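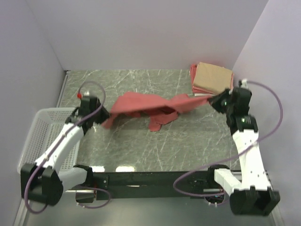 Organização Doméstica I, apontamentos da aula 5
Tema: dobrar e empilhar panos

Olá a todos! Na aula passada ficámos a meio da parte dos panos de cozinha, por isso retomo daí, e prometo que desta vez chegamos às pilhas (quem faltou pode pedir os apontamentos da aula 4 na secretaria da Gerkley).

Primeiro, a mesa. Eu gosto de uma superfície lisa e desimpedida à frente, com a pilha dos dobrados arrumada num canto do fundo e o cesto encostado de lado. Parece uma mania minha, eu sei, mas quando a pilha fica no meio acabamos sempre a empurrá-la com o cotovelo e lá se vai o trabalho todo! O cesto de plástico perfurado serve muito bem. Se usarem um de verga, forrem-no, que a verga puxa fios.

Agora o pano. Pega-se por duas pontas e estica-se no ar, sobre a mesa, antes de o pousar. Um pano que vem amarrotado faz quase sempre uma barriga a meio, aquela parte solta que descai para o tampo. Se o pousarem assim, a barriga vira vinco. Afastem um pouco mais as mãos, dêem uma sacudidela curta e só depois baixem, com as duas mãos ao mesmo tempo. Depois:

Alisar do centro para fora, com a palma aberta.
Dobrar ao meio, ponta com ponta (confiram os cantos, não a bainha, que muitas vezes está torta de origem).
Dobrar outra vez ao meio e passar a mão pela dobra.
Levar à pilha com a dobra virada para nós.

Sobre as cores: eu empilho por famílias, os vermelhos com os avermelhados, e deixo em cima o que destoa, um bege por exemplo. Assim vejo logo onde acaba um conjunto e começa outro. Há quem faça ao contrário e ponha os claros em baixo. Tudo bem, desde que em casa todos façam igual!

Perguntaram-me se vale a pena passar a ferro. Panos de loiça, eu não passo. Guardanapos de pano, sim, e nesse caso dobrem só uma vez antes do ferro e o resto depois.

Uma nota para os turcos, que são mais teimosos: dobrem em três no comprimento e deixem a pilha baixa, senão tomba para o lado mais fofo.

Para a próxima aula: tragam 2 panos de tamanhos diferentes e um guardanapo, de preferência bem amarrotados (não vale tirar da gaveta já dobrados, que eu noto!). Vamos também começar as gavetas, com a dobra em pé, e leiam até lá a ficha Stevine, página 178, a parte das medidas. O exercício do fim da página fica para março.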